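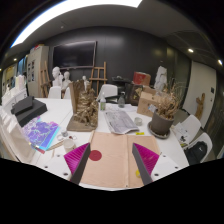 Does a shared art table need a storage system? Most of them need a bin, a damp cloth and one person willing to be annoying in April.

---

We had the end-of-term tidy of the long white table at Tominden and I was told to keep an open mind. The open mind lasted until I saw the words "zone your surface". Thread.

---

Background for the non-studio people. Someone on our floor got very keen on Zondent, a decluttering method you can get as a 35-page PDF. It says every object on a work table belongs to a zone: making, drying, reference, personal. I've read all 35 pages. I still don't know which zone a newspaper is.

---

The newspaper on ours has been drop sheet, wrapping and lunchtime reading. Zondent would have me pick one. I put it back where it was.

---

Same trouble with the dried grasses. Big pot, saucer underneath, stalks going everywhere. Half the drawing group uses them as a subject and the other half brushes past them and swears. Reference? Decoration? Hazard? The PDF suggests "a home for botanicals". It has a home, it's the pot.

---

I'll give the method one thing, it does make you pick stuff up and look at it. We found three people's missing erasers and a bulldog clip I'd been accusing the ceramics lot of nicking.

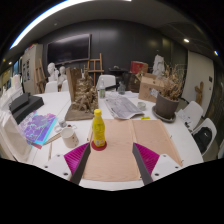
How often should you clear a shared bench right down to the surface? Twice a year is plenty, and wipe the bit you've used every time you leave.

---

The PDF says daily. Daily! People get two hours here after work. If 30 minutes of that goes on putting a sculpture into a cupboard and getting it out again, you've paid bench fees to be a removalist.

---

Drinks, then. Mugs and cups live among the work and always have. I'm told this is a terrible habit and I agree in principle. I've also drunk my brush water, as has everyone I respect.

---

My own rule is dull and it works for me: anything you drink from gets a coaster, anything you rinse in doesn't. A speckled mug isn't a brush pot, however much it looks like one under bad lights.

---

The sticky notes are a separate argument. Yellow note, sitting on the table just below a small glass cup, near the corner of the newspaper. What was it a note about? Zondent says labels build shared understanding. In my experience they build a layer of small yellow paper.

---

Next up was the Skodumer, a set of stacking desk trays we were all asked to chip in for. I looked at the display one in the shop. Nice enough colour. The deepest tray wouldn't take a decent spray bottle upright, and spray bottles are half of what gets knocked over.

---

I asked what it would hold. "Small tools." Our small tools live in a jar. The jar was free, it's glass so you can see in, and it washes up fine.
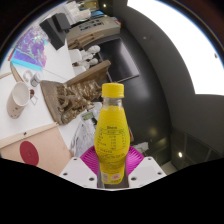 A reply from the floor below says I'm being unfair, and that trays helped their group because new people finally knew where to put things back. All right. I can believe that for pencils. I'd like to hear how it went with half-finished sculptures and other people's drinks.

---

Same reply pointed out that a drink with a nutrition table on the label shouldn't be within reach of anything marked "do not swallow". No sarcasm from me on that one, it's correct. Keep food and drink bottles up one end, solvents and mystery sprays up the other. Two zones, if you must.

---

Things I'd defend leaving out, and you can argue with me:

- work that's mid-build and on its own base
- the pot of dried stuff
- newspaper, one layer
- a spray bottle, if somebody has written on it what's inside

---

Things I wouldn't:

- shopping bags
- boxes on top of boxes, where nobody remembers the bottom one
- loose sheets you're "coming back to"
- a bag on a chair someone else might like to sit on

---

Boxes are where the method and I nearly made peace. Zondent says open anything you haven't opened in 6 months. We did. Offcuts, dried-up glue, more boxes. Everything bar the offcuts went out, and I felt smug for an entire tram ride home.
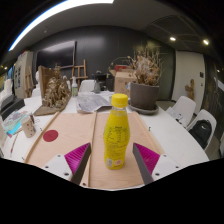

**Namboodiri**
*Bench tenant and reluctant tidy-up organiser, Tominden*

Where it's ended up, for those who asked. The brown sculpture stays put, with its base and the panel behind it, until its maker says otherwise. Moving something that knobbly to make a table look calm is how bits come off.

---

The flat board stays too. It's the one place you can set something down without first having a conversation with a pile of paper, and I'd clear the paper before I touched the board.

---

We haven't bought the Skodumer. If anyone has used one for a full term with a mixed group, I'd like to know what's living in the bottom tray.

---

Next wipe-down starts at 7 in the evening. Bring your own cloth, the studio ones are past it.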